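Bednarek Stores to Close on Holiday Under New Scheduling Agreement

NANDMONT – Bednarek, the housewares and grocery chain, will close all 40 of its stores on Thanksgiving this year and will pay hourly employees for the day, the company announced in a statement released at 9 a.m. The decision ends a practice of evening openings that had drawn repeated complaints from store staff.

Under the agreement reached with employee representatives, stores will reopen at 6 a.m. the following morning. No employee will be required to report before 5 a.m., and overnight stocking shifts will be offered on a voluntary basis at a higher hourly rate. The distribution center in Rastville will also suspend operations for the holiday, with the exception of security and refrigeration crews.

In a survey conducted by the company in June, 81 percent of hourly employees said they would prefer a full closure to the premium pay previously offered for holiday shifts. A further question, on whether the chain should also close on New Year's Day, received support from 57 percent. The company stated that it has made no decision on that matter.
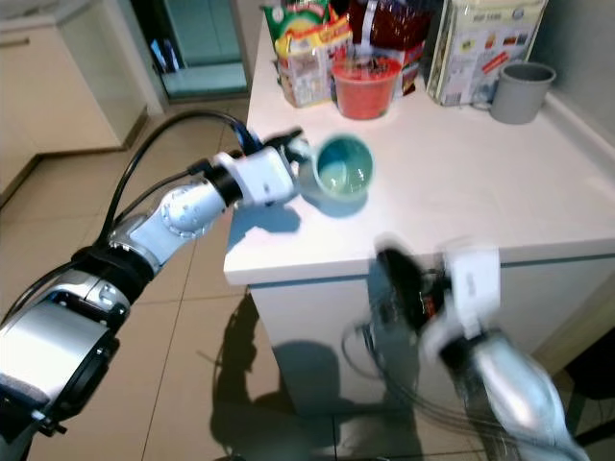
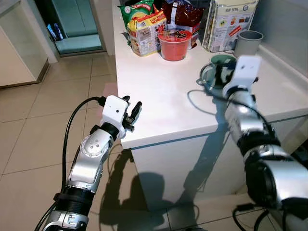 Sales during last year's evening opening accounted for 2 percent of the chain's total for the month, according to the statement. Management described the figure as lower than expected and noted that much of the business appeared to have been drawn from the following day.

The announcement leaves Drollari as the only large retailer in Nandmont that still plans to open on the holiday. Drollari has confirmed that its doors will open at 5 p.m., as they did last year, and that employees assigned to the evening shift will receive time and a half. The company declined to comment on its competitor's decision.

Bednarek's new schedule applies to full-time, part-time and seasonal employees. Seasonal staff must have completed their first scheduled shift before the holiday in order to receive holiday pay. Customers with online orders due for pickup on Thanksgiving will be contacted by their local store and offered a different time – either the evening before or the morning after. Revised hours for each location will be posted at store entrances by the beginning of November.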